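Reading Slow Books Out Loud
Speaker notes, library book club evening, Nov 8, 2025 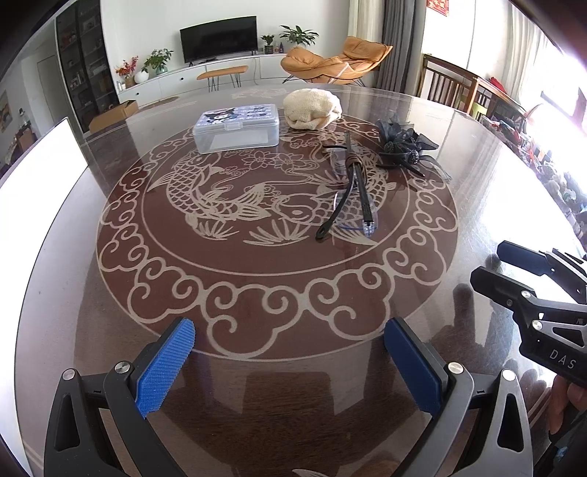 Start with thanks. Thank Arvo for setting up the chairs and for talking me into this back in October, when it seemed a very long way off. Say hello to the people from the Porgate group, who drove over.

Then straight into the confession. I gave up on The Salt Ledger twice. It's 565 pages, and for the first 14 chapters a man named Rautiainen walks up and down a harbor town asking people what his father owed them. I liked the sentences, I liked the weather (so much weather!), and both times I put it on the nightstand and went off with something shorter.

What got me through was reading it aloud. My husband had his eye surgery and couldn't read for a while, so we did 20 minutes after supper, and by the second week he was the one calling from the other room to ask if I was coming.

Ask for hands: who here was read to as a grown-up? Wait for it. Let people tell a story or two if they want to, there's time.

Main part. Things I noticed by ear that I had skated right over on the page:

The jokes. Hirkix, the innkeeper, is very funny, and I'd missed it completely. She answers every question with the price of something. Read the bit with the herring, page marked with the yellow slip. Go slowly, and do NOT do the accent.

The repeats. The author uses "as was agreed" over and over, and in my head it was just clutter. Out loud it starts to sound like a man talking himself into something. I think that's the best thing in the book, and I'd love to know if anyone else heard it.

The dull parts. Be fair here. The shipping inventory is still dull. We skipped two pages of it and I don't feel bad — well, I feel a little bad. Eino wrote to me that he loves the inventory and reads it twice, so if he's in the room, let him make his case.

Next, the translation. There are two in English, and we used the older one, the Pakgate edition. The newer one is smoother and probably kinder to a person reading alone on a train. The older one has longer breaths in it, and you do have to plan where to stop for air. Read the opening paragraph from both. Ask which one they'd rather hear at the end of a long day.

If there's time, the ending. Check first who hasn't finished! If more than a couple of hands go up, leave it alone and talk about the sister instead, who deserves a book of her own and gets maybe a chapter and a half.

Practical bit, for anyone who'd like to try it at home. Pick a chapter with talking in it. Ten minutes is plenty the first night. Have water by you. Trade off if your partner is willing, and don't correct their names, mine came out differently every evening and we got along fine.

Questions. Valtteri has the microphone for the back rows. Sign-up sheet for the winter books is by the door, and Tavion still needs two people for the December reading.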